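Field notes from a demonstration farm, a thread

1/ I spend my working day picking up plastic bags so that a machine can one day pick up plastic bags. My degree was in something else. A few notes from May, when we were building the bag set at Osau. 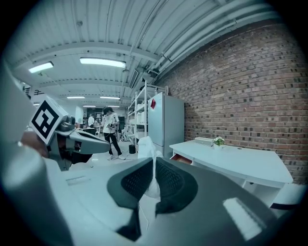 2/ What the job is

You hold a gripper in each hand and do a chore. Pick the bag up, open it, put it down, reset, go again. One go is one episode. The target for this task was 3,000 episodes. I wrote that on a sticky note and then moved the sticky note somewhere I couldn't see it.

3/ Why bags

A mug is the same mug every time. A crumpled bag has a different shape every time you let go of it, and the shape is mostly folds. It's also see-through enough that the model can't decide where the bag stops and the fridge starts. I sympathize. By late afternoon neither can I.

4/ The finger pads

Ours are black with a fine mesh-like texture, and they sit in a V when open. They hold film plastic pretty well if you come in across a fold. Come in along the fold and you get a lovely clean recording of closing on air. We label those "miss" and keep them in a separate folder. The folder is doing very well.

5/ On being too good at it

After a couple hundred episodes you get smooth. You stop hunting for the edge, you just know. Great for your wrists, terrible for the data, as every episode now starts from the same spot and makes the same little swoop. The first model we trained on my bags had my swoop. It did the swoop when there was no bag.

6/ So now we have rules. Every 100 episodes you change where you stand. You toss the bag instead of placing it. You're allowed to fumble and recover, and you have to keep the recovery in. I have never been so closely supervised in the art of dropping things.

7/ Markers

The cubes with the black-and-white squares are there so the system knows where each hand is. Keep them facing something that can see them. This sounds easy until the bag floats up over one and your left hand, as far as the log is concerned, leaves the building for a second and comes back near the ceiling.

8/ The log from that one is still pinned in our chat. Peak hand speed was a personal best.

9/ Lights

Glossy plastic plus a ceiling full of bright fixtures means glare running down every fold. I wanted to turn half of them off. Chae, which is what we call the review tool, disagreed: the sets recorded under ugly light held up better when we moved the task to the Itdale site, where the light is even uglier. So the lights stay on and I squint for science.

10/ Other people in the room

Someone asked whether we clear the floor before recording. We don't. People stand there, people walk by, people do their own thing with their own device. The model is going to live among people who stand there. If it can only handle a bag in an empty room, it can stay in the empty room.

11/ Talking during takes

Fine. There's no audio in the set. I checked this only after a long speech to a bag.

12/ Cables

Look down before you step back. That's the whole post.

13/ Naming the task

The spec said "manipulate bag." Two of us recorded for a whole morning before we compared notes. One had been opening the bag, the other had been squashing it flat. Both had good success rates. The spec is now 2 pages long and has a definition of "open" that I'd put up against any contract.

14/ For the record, a bag is open when a fist would go in without touching the sides. Your own fist. Yes, fists vary. There was a meeting.

15/ What gets thrown out

Anything where the gripper slipped in your hand. Anything where you stopped halfway to scratch your nose (the nose episodes are easy to spot, the bag just hangs there looking patient). Anything where the bag tore, though I argued for keeping those and I still think I was right.

16/ The bag itself

We swap it when it goes soft. A fresh one springs back, a tired one lies there, and they really are different tasks. Gritutlow, our scheduling script, now tells us when to swap. It also tells us when to take a break, but it uses the same beep, so for a week I was resting the bag.

17/ Someone will ask if it works. On new bags, from a standing start, it gets the thing open more often than it doesn't. On a bag with a receipt in it, it grabs the receipt. Next task is receipts.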